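Cell Notes: Resetting the Block Cell at Wivdale

The small tabletop cell in the back bay at Wivdale went back into service in March after a full reset of its work surface, its fingers and its taught positions. Most of the work was routine. A few points came up that apply to the other tabletop cells, and they are written down here so the next person does not have to find them again.

The cell handles plastic shape blocks on a wooden board. The arm picks a block from a cluster, moves it to a drop position and returns. The program is short and has not changed much. What changes is everything under it: the board moves, the fingertip wears, and the table gets used for something else over a long break and comes back with its bolts in other holes. Etenesh Araya, who looks after the cell, asked for a written procedure after the second time a good program was edited to make up for a board that had shifted.

The order of work is table, board, finger, frame, blocks. It should be followed in that order. Each step takes its reference from the one before, and a correction made late in the list usually hides an error made early in it.

Table

Clear the table completely and vacuum the holes. Chips and bits of tape collect in them and stop a bolt from seating. Wipe the surface with a dry cloth. Do not use solvent on the blue finish. Run a straightedge across the table in both directions and look for raised burrs at the hole edges, mostly where fixtures have been dragged instead of lifted. Two burrs were found this time, both near the front, and both came off with a hand deburring tool.

Check the fixture at the back of the table before anything else goes on. If it is loose, tighten it and make a note in the log, as every stored position recorded before that date is then suspect.

Board

The board is maple and is held by bolts through to the table. Wood was chosen over aluminum when the cell was built, mainly for the sake of the fingertip, and the choice has held up. The cost is movement. The board swells across the grain in the humid months and will cup if it is clamped hard on one side. Our board sits with the grain running left to right, so most of the growth is front to back.

Start all the bolts by hand before tightening any of them. Bring each one down until the head just touches, then go around again a quarter turn at a time. Stop when the board no longer shifts under a firm push. The earlier habit of tightening the front corners fully and then working back left a slight rise in the middle, enough to make the arm touch down early on anything placed there.

Check for rock by pressing on opposite corners. Check for flatness with the straightedge along both diagonals and a feeler gauge under it. If the gap in the middle is more than the thin leaf, take the board off and look underneath for debris before reaching for a shim. There has been debris every time so far.

Orient the board with the darker stripes toward the back of the cell. The board is close enough to symmetrical that it can be bolted down the wrong way around, and it has been. The holes line up, the program runs, and the offset is small enough to look like a calibration fault. An hour was lost to this in the winter.

Finger

The finger is a long dark gray cylinder with a rounded tip. The tip is the part that wears. Look at it from the side under a bench lamp and compare it with the new spare in the drawer. A flat spot on the tip changes where contact happens, and it changes it by a different amount depending on the approach angle, so it cannot be corrected with a simple height offset. Replace the finger when a flat can be felt with a thumbnail.

Seat the finger fully in its fitting, turn it until it stops, and tighten. Then pull on it. A finger that is almost seated will hold through a slow test and creep out during a run. Negash supplied the current batch, and the shanks are slightly tighter than the old ones. They go in with a twist. Do not tap them.

While the arm is parked, check the white plastic cover below the metal fitting for cracks and for rub marks. A rub mark there means that something is touching on the way through a move, most often a cable that has slipped out of its clip.

Frame

With the board down and the finger in, teach the work frame again. Use the corners of the board and drive the arm at low speed. Bring the tip down until a slip of paper dragged under it just catches, record the point, and lift straight up before moving sideways. Repeat the first corner at the end. If the two readings do not agree, the finger or the board has moved and the set is thrown out.

Do not reuse the old frame, even when the board looks as if it has gone back in the same place. The bolt holes in the board have some clearance, and that clearance is larger than the error the cell can tolerate at the pick.

Once the frame is stored, run the hover check. The arm goes to a set of points just over the surface and holds at each one while the operator looks at the gap from the side. The gap should look the same everywhere. If it grows steadily from one side to the other, the frame is tilted. If it is only wrong in the middle, go back to the board.

Blocks

The standard set is eight blocks, two each of green, blue, yellow and red. For the reset they are placed together toward the right side of the board, close to where the finger comes in, so that the first picks are made with short moves and any error shows before the arm is far from its park position. 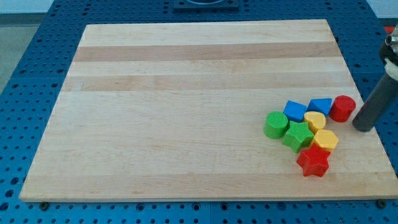

Block set on the board at the Wivdale cell, with the finger near the red cylinder.

The grouping matters more than the exact position of each block. A set spread over the whole board gives easy picks and tells the operator very little. Placed close, the blocks test whether the finger can come down beside one piece without pushing its neighbor. The stars are the hard ones. Their points reach under the approach path of the next block, and a small frame error that would not matter with a cube will turn a star. The heart is nearly as bad at the notch.

The cylinders go on end. A cylinder on its side will roll if the board is not level, and this has been used as a quick level test, but it is not a good one. The surface of the blocks is textured, and they will sit still on a slope that the straightedge finds at once.

Inspect the blocks as well. The crosshatched faces pick up wax from the board and become slick. Wash them in warm water with dish soap, rinse and dry overnight. Discard any block with a chipped edge. Replacements are in the Tuller cabinet, second shelf, and should be taken as a full set to keep the wear even.

Test run

Run 40 cycles at reduced speed with the operator at the stop button. Watch the finger and leave the screen alone. The log will report a missed pick but will not report a pick that dragged the block before lifting it, and dragging is the first sign of a low frame. Reset the cluster by hand between groups of picks.

If the slow run is clean, run 100 cycles at normal speed. The limit for acceptance is two missed picks. Misses that all fall on one shape point to the grip settings for that shape. Misses that fall on one area of the board point to the board or the frame. Misses with no pattern have nearly always been the finger.

The reset in March passed on the second attempt. The first attempt was stopped early when the finger was found to have backed out of its fitting. It had been twisted in but not pulled. The pull check was added to the sheet the same afternoon.

Changes to the schedule

The finger check moves from monthly to weekly. It takes a minute with the lamp already set up, and the wear on the new batch is not yet known. The board check stays monthly, with an extra one when the heating goes on or off in the building. The frame is to be taught again after any work on the board, the finger or the back fixture, with no exceptions for small jobs.

Program edits to correct position are no longer allowed on this cell without a hover check on the same day. The old offsets have been removed from the program and saved in a separate file on the Skiltano controller. They should not be loaded. They are kept only so that older run logs can be read correctly.

The printed sheet is in the sleeve on the side of the controller cabinet. Corrections should be written on the sheet in pen, with initials, and will be typed up at the next reset. Spare board bolts are in the top drawer with the feeler gauge, and the gauge should go back there when the check is done.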